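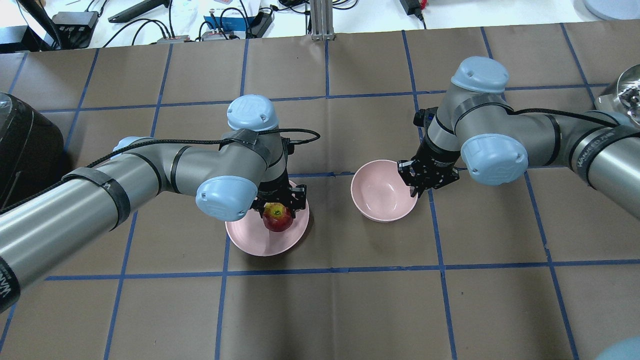
Wina, plato y bol en rosa
Tienda Vivar > Mesa > Platos y boles
Ref. 2.838
35 € el conjunto, IVA incluido
En stock

Llevaba tiempo queriendo tener en la tienda algo rosa que no fuera cursi, y mira que es difícil. O se te va al chicle, o se te va a la casita de muñecas, o llega la caja y aquello es salmón. Cuando vi el Wina pedí uno para mí, lo tuve en casa un mes entero desayunando en él todos los días y en abril lo metí en el catálogo (el mío sigue en la cocina, no me lo quitáis).

El conjunto son dos piezas, un plato bajito y un bol más hondo. Ya está. No hay plato de pan ni taza a juego, y me lo preguntáis tanto que lo pongo aquí arriba para ahorrarnos el correo.

El plato
Es poco profundo, casi llano, y yo lo uso para lo que no sé dónde poner: la fruta de media tarde, una tostada, las llaves cuando llego cargada y suelto todo en la primera superficie que pillo. Una manzana roja encima queda preciosa, de esas que tienen vetas entre amarillas y verdes cerca del rabito. ¡Probadlo! El rosa hace que el rojo parezca más rojo. Con un plátano también funciona, con kiwis un poco menos, y las mandarinas ya son otra liga.

Para comer comer, de plato principal, a mí se me queda justo si hay salsa. Si lo tuyo son los guisos, vete directamente al bol.

El bol
Mi favorito de los dos, no lo voy a esconder. Es hondo, tiene la superficie lisa y mate y el borde un pelín más claro que el resto, un detalle que en la pantalla se pierde un poco y en la mano se nota enseguida. Caben las gachas con todo lo que les echo (que es mucho), una ensalada para una persona con hambre o una crema de calabaza sin ir haciendo equilibrios hasta el sofá. También lo tengo visto con limones en mitad de la mesa y ahí se queda toda la semana.

Un aviso sobre el mate: las cucharas metálicas dejan a veces unas rayitas grises. Se van con bicarbonato y un paño húmedo, frotando suave y en círculos. Nada de estropajo verde, por favor. Yo lo hice una vez con otro bol, de la serie Gredley, y todavía me acuerdo de la cara que se me quedó.

El color
Es rosa. Me habéis escrito preguntando si es empolvado, si es frambuesa, si pega con unas cortinas concretas... y yo desde aquí no sé cómo ves tú tu pantalla. Lo que sí te digo es que con luz de mañana lo veo más alegre y por la noche, con bombilla cálida, se apaga bastante. Si compras más de un conjunto, pídelos en el mismo pedido y te los saco de la misma partida, porque entre una y otra puede haber un poquito de diferencia de tono.

Pega muchísimo con papel marrón, del de embalar, usado como mantel. Lo hago cada vez que viene gente a comer con niños: extiendo el papel y que cada cual pinte donde quiera mientras yo acabo en la cocina. Luego se enrolla todo con las migas dentro y a reciclar. Marrón y rosa, que así escrito suena raro, y a mí me encanta - más que con el mantel blanco de toda la vida.

Si prefieres tela, las servilletas Mustonen en color crudo le van muy bien. Están en la sección de textil y ahora mismo cuestan 9 € la unidad.

Uso y limpieza
Lavavajillas: sí, programa corto o normal. Separa las piezas para que no se golpeen.
Microondas: sí, para calentar. El bol sale caliente, coge un trapo.
Horno: no.
Congelador: no lo recomiendo.
Apilado: el bol se puede guardar encima del plato. Si guardas varios boles uno dentro de otro, pon una servilleta de papel entre ellos.

Envío
Preparo los pedidos yo, así que lo que entra antes de las 13 h sale el mismo día, y lo que entra más tarde sale al siguiente laborable. Los del fin de semana los empaqueto el lunes, con el café en la mano y la radio puesta. Va todo envuelto pieza por pieza, con bastante relleno de papel. Si aun así algo llega roto, mándame una foto y te envío otra pieza; no hace falta que devuelvas los trozos ni que me pidas perdón por molestar (¡pasa mucho!).

Para regalo lo puedo mandar en caja de cartón con lazo de algodón. Márcalo en el carrito y escribe la nota en el hueco de comentarios. La copio a mano tal cual, así que repasa las tildes.

Preguntas que me llegan

¿Se venden por separado?
De momento no. Si se te rompe una de las dos piezas, escríbeme, que suelo tener alguna suelta guardada y te digo precio.

¿Hay otros colores?
En Wina solo tengo el rosa. He pedido muestras de un verde y sigo dándole vueltas, no acaba de convencerme.

¿Vale para un bebé que empieza a comer solo?
Yo esperaría. No lleva ventosa ni nada que lo sujete y a esas edades los platos vuelan. Para peques más mayores, que ya comen sentados y tranquilos, perfecto.

¿Puedo verlo antes de comprar?
Claro, en la tienda hay un conjunto fuera, en la mesa del fondo, para tocarlo y cogerlo. Llama antes si vienes de lejos.

Opiniones

Sota Tanabe
Lo compré por el bol y al final el plato es el que está siempre en la encimera, con fruta. El color me parecía más fuerte en la web, en casa es más suave. El paquete llegó bien.

Respuesta de la tienda: ¡Gracias, Sota! Lo del color me lo apunto, quiero cambiar el texto de la ficha para explicarlo mejor. Y me alegra lo del plato, que siempre se lleva menos piropos.

También te puede gustar
Servilletas Mustonen, crudo
Bol Gredley, gris
Papel de embalar marrón, rollo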